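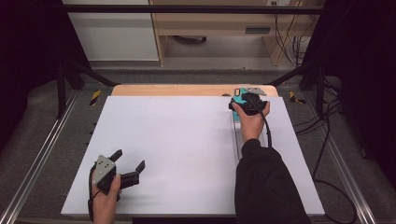
Chapter 4
The Site Visit and the First Measurements

What you will learn in this chapter
How to prepare a visit to the customer's home
How to measure a kitchen room with walls that are not straight
How to record water, waste and power positions
How to write a measuring sheet which another person can use

4.1 Why the drawing from the customer is not sufficient

Many customers come to the first meeting with a drawing. Sometimes it was made by the builder of the house, sometimes by the customer at the kitchen table on a Sunday evening. Both kinds are useful for a first conversation about style and budget. For the order of cabinets they should not be used.

A builder's drawing shows the room as it was planned. During the construction the walls receive plaster and perhaps tiles, and the floor receives a covering which may be thicker than the architect expected. In older houses there is often a second layer of plaster over the first. A room can lose a good part of an inch on each side in this way, and a cabinet that fits on paper does not go between the walls.

Consider the case of the Pešek kitchen, to which we will return in section 4.5. The family wanted a straight run of cabinets in a niche between the chimney and the outside wall. The planner, Lutz Janssen, took the width of the niche from the builder's drawing. The cabinets were delivered in September and the niche was narrower at the back than at the front. One base cabinet had to be ordered again, and the countertop was cut a second time. The additional cost was 495 dollars, without the hours of the two fitters who had to come back. The showroom paid it, and the family waited four more weeks for their sink.

In this book we use the word "survey" for the complete visit and the word "measurement" for one single value. In the trade you will hear both words for both things. Please ask if you are not sure what a colleague means.

4.2 Before you leave the showroom

Call the customer and ask that the room is accessible. It is not necessary that the old kitchen is removed already, but the corners must be free, and somebody should be able to open the cabinet under the sink. Ask also whether the floor will be changed. If the customer answers "maybe", write this down, for it has an influence on all heights.

Take with you a steel tape, a laser distance meter, a level, an angle gauge, two pencils and the measuring sheet. Fresh batteries for the laser belong in the bag too. Some planners, for example in the Gikberg branches, fill in the sheet on a tablet. We recommend paper during your training – you can draw a strange corner on it faster, and you learn to see the room as a whole.

4.3 The order of work

Begin always at the same point. We begin at the left side of the door and go clockwise through the room. It does not matter much which direction you choose, if you keep it for every job and your colleagues know it.

Measure the length of each wall at three heights: close to the floor, at the height of the countertop, and at the height of the wall cabinets. Write all three values on the sheet, even when they are equal. For the planning of a run between two walls, the smallest value counts.

Next come the corners. A corner which looks square to the eye can be 2 degrees away from it, and on a long countertop this gives a visible gap at the wall. How to check a corner without an angle gauge is explained in Exercise 8.

Windows and doors are measured with their frames. Note also the direction in which they open, and the height of the window sill above the finished floor.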